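Sorting Shoes Is Not a Science Fair

The robotics club at Traravden High has spent most of the fall on shoes. The students put on a pair of hand-held grippers, pick up sandals and clogs, and the recordings are meant to teach a machine to do the same. I went to see it twice, and I am still not sold.

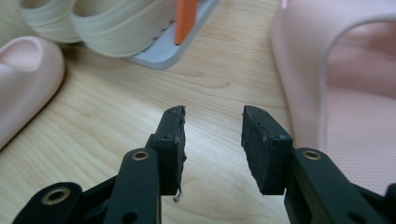 Do students need to know how to code to join?
Anyone can sign up, and the coding is left to a small group that meets separately.

That answer bothers me. Bohdan Derkach, who coaches the club, told parents in March that the goal was 1000 recorded tries. They have 300. A kid who joins to learn engineering may spend a whole season moving slides and clogs around a table and never open the software. I call that data entry with better equipment.

Derkach says the handling teaches patience and an eye for how things go wrong. Maybe. Bogumił Cieślak, a junior, told me he could now explain why a strap is harder to grab than a sole. I liked that answer. I would like it more if he had been allowed to change the gripper pads and test his idea.
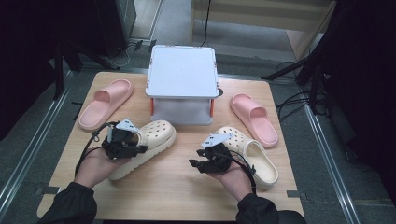
What I would ask for

Let each student design one test and write up the result, even if it fails. Cut the target in half if that is what it takes. And show parents the bad runs at the winter open house.

Recent items
Wudden bridge contest moves to the gym
Letters: The Fellis bus route
Yeon Cup rules, explained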